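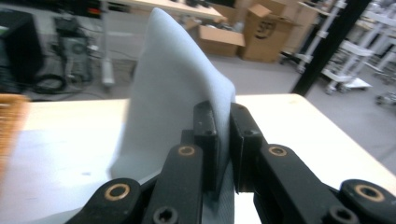 Undholm, May 29, 2024

Open day at Nuncombe, second floor, doors propped, coffee gone by the time I got in. Pornthip Panyasiri runs the soft goods bench. Talks fast. "Cloth is the worst thing you can give a gripper," she says. "A box stays a box."

The tool is hand held, black links, brass rings at the joints. You squeeze, the fingers close. She let me try. Harder then it looks.

Goal for the season is 245 recorded folds, she says, and they're at 100. "Ask me again in November." 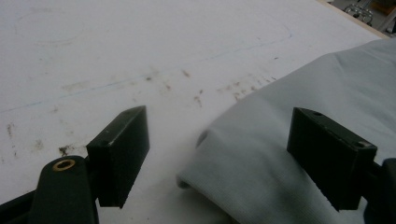 Gray cloth on the white worktop, fingers open.

Eduardo Sequeira came over from Marinho, a laundry firm, 40 staff. Is he buying? "Not yet. I want to see it do a wet towel." Pornthip laughed at that one. "So do I."

Next demo slot was full so I left them to it, still argueing about towels.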